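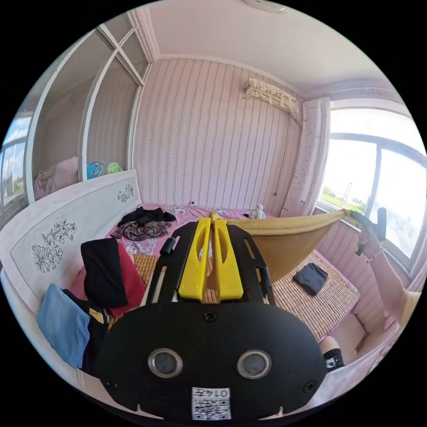 The woman who runs the Guerreiro laundry class in Plasville has been teaching people to fold for 30 years, and she still starts every beginner on a bed. "A table is too narrow for a towel," she says. "You end up folding in the air." A woven bamboo mat over the sheet, she says, is a good surface for it, and the clothes can wait in small heaps on either side: a dark floral cloth under something black, a light blue piece at one edge, a gray one already folded small. The mustard-yellow towel is being pulled taut first, and she is strict about that step. "Pull it out straight before you fold anything. If the towel is crooked, the stack is crooked."

She does towels before shirts and leaves black clothes for the end – "they all look alike and you lose track." Cables and toys stay at the far end of the bed until the clothes are put away.

Her own closet at home holds 38 towels, which she admits is too many for 2 people. She keeps them in a Bivwood cabinet with the folded edge facing out.

Asked what students get wrong most often, she says they hurry. "They want to be done. I tell them to do the big things slowly and the small things will go fast."

The next class begins in July. Bring your own towels.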